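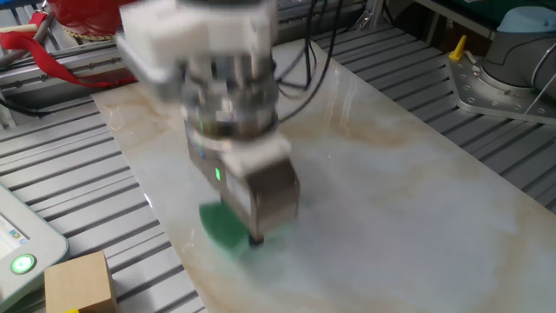
Glide-path teaching

Glide-path teaching is a way of showing a robot arm how to wipe, rub or polish a flat surface by recording a few human-guided passes and letting a small model fill in the rest. I've been keeping this page going for the Nutport robotics wiki, so expect some opinions mixed in with the facts (fixes are always welcome!).

Where the name comes from

Vinh Đào started using the term at the Wuludstead lab, in a set of January notes on contact tasks. The early write-ups called it "press and follow," and you'll still run into that in older code comments. I like the newer name better – it says something about how the motion should feel.

How it works

You guide the arm through up to 30 passes with a pad in the gripper. Each pass stores two things: where the tool went, and how hard it pushed back against the wrist. The model then learns a short stretch of motion at a time, 2 seconds in the version I know best, and keeps updating its plan as it goes. If the pad drags, it eases off. If it loses contact, it comes down a little and tries again.

Polished stone is a popular test surface and kind of a mean one. Glare and reflections confuse the cameras, and veins in the stone can look a lot like stains to a model that hasn't seen many of them. 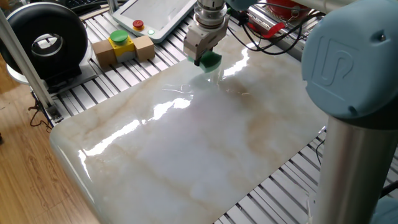
Gripper holding a rounded green object, likely a sponge or pad, at a polished marble slab.

Results

The Brutulby comparison is the one people usually bring up. It ran 17 trials per method on stone, and glide-path teaching finished 13 of them without a person stepping in. Plain position playback did worse, mostly from tiny height errors that added up near the far edge. I'd love to see the same thing repeated on a bigger set, and on something curved – a sink, maybe.

Known problems

Corners are still rough. The Vigfúsdóttir variant adds a separate corner model, which helps, but then you have to decide when to switch between the two and that part is fiddly. Worn pads are another headache, as the force readings drift and old recordings stop matching. Most groups I've talked to just record a few fresh passes after changing the pad.

See also: force control, learning from demonstration, surface finishing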